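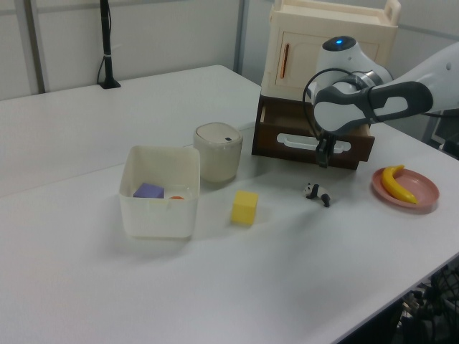

How a Drawer Works

A drawer is a box with no lid that slides in and out of a bigger box. The bigger box keeps it level and keeps the dust out.

Most drawers have five parts: a front, a back, two sides and a bottom. The front is the part you see when the drawer is shut, so it often gets a nicer color or a darker wood. The sides can be plain and thin.

You need some way to pull it. Many drawers have a knob. Others have a slot cut through the front – you put your fingers in the slot and pull. A slot doesn't stick out, so you can't bump your knee on it.
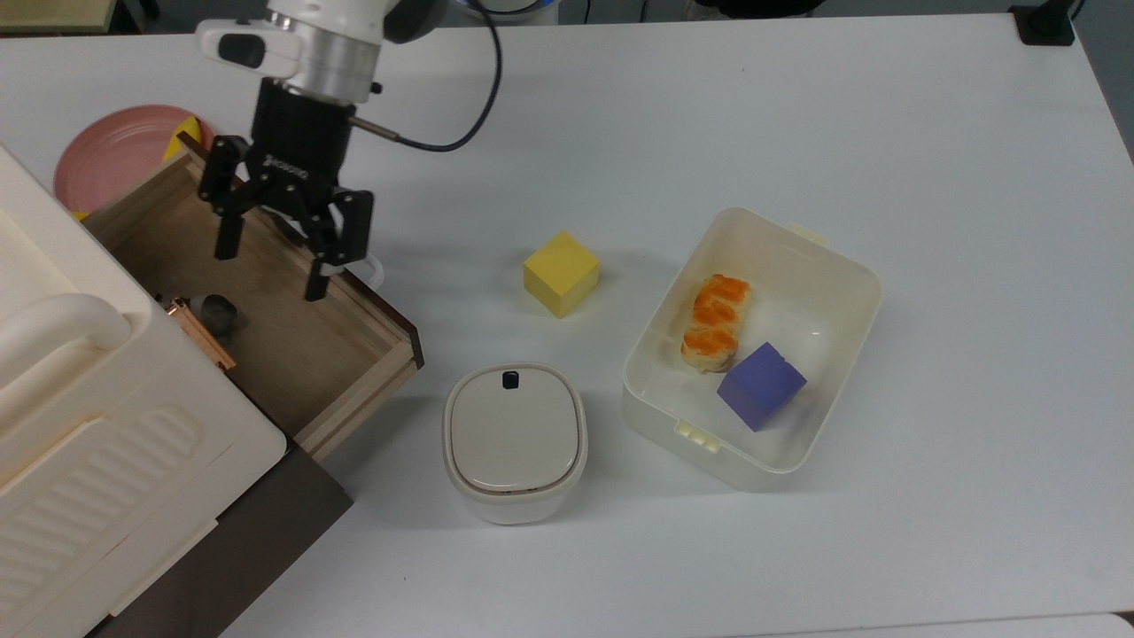
Small things move around in a drawer. When you pull it open fast and it stops, the things inside keep going for a moment and slide toward the front. Push it shut hard and they slide toward the back. Round things roll the most. If you open the drawer slowly, they mostly stay where they are.

A drawer can also stick. Wood takes in water from damp air and swells a little, and then the sides rub. Rubbing is called friction. Rubbing a candle along the bottom edges helps, as wax is slippery.

Try it yourself

Put 2 marbles in the back corners of a small drawer. Open it slowly and look where they are. Put them back, then open it quickly. Now lay a piece of felt in the bottom and do both again. Felt is rough, so the marbles should roll less. Keep your other hand away from the gap when you push the drawer shut.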